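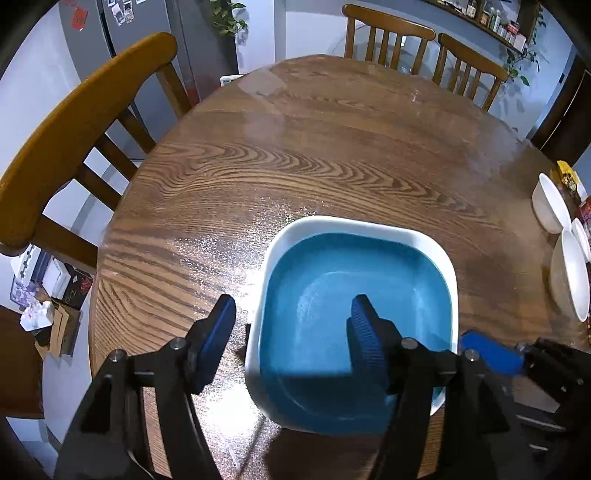 *A square bowl with a teal-blue interior on the round table, with white bowls to the right.*

Awuor Mabula has refinished tables for long enough to have opinions on bowls. Her shop, Barasa, takes in dining furniture, and most of the damage she repairs comes from the underside of dishes.

"People bring me a top and blame the plates," she said. "I ask to see the bowls. A plate gets picked up. A bowl gets dragged."

The part that matters is the foot, the unglazed ring or pad the piece stands on in the kiln. Bare stoneware is abrasive. Mabula runs a fingertip over each foot and then rubs it against wet 1,000 grit paper on a sheet of glass, moving to 2,000 grit if the piece will be used without a mat. A square bowl takes longer than a round one.

"On a round foot the load is even, if the potter did the job," she said. "On a square one the corners can sit low. You press opposite corners and listen for a click. If it clicks, it is standing on two of them, and those two will cut the finish."

She prefers square bowls for serving all the same. Flared sides make them easy to lift with both hands, and a colored glaze shows grease that a white one hides. Her complaint is with the inside angle, where the base turns up into the wall. A spoon doesn't reach into it well, and rice dries there.

On round tables she is more particular. Four chairs is her usual limit for a family top, and she keeps the serving bowl forward of center, within reach of whoever is dishing up. Stacks of smaller bowls go to one side. Strong, wavy grain causes her extra work, as the surface absorbs stain at different rates where the fibers change direction.

"You can't sand your way out of that," she said. "Seal it thin first, then color. I used Drasico on the last few. Before that it was Posix, which was fine but slow - 7 days before I would let anyone eat on it."

She does not recommend glass covers. Moisture gets under the edge and stays. Felt pads on bowls are no better in her view, as they come off in the wash. Cork mats are acceptable if they are lifted and dried after the meal.

Spindle-back chairs come up at the end of most visits. Mabula checks the top rail by gripping it at both ends and twisting. Any movement means a spindle has come loose in its socket, and she wants it reglued before the others start to work free. Mokham, the supplier she buys hide glue from, closes for December, so she orders in advance.

"Bring the chairs with the table," she said. "And bring the bowls."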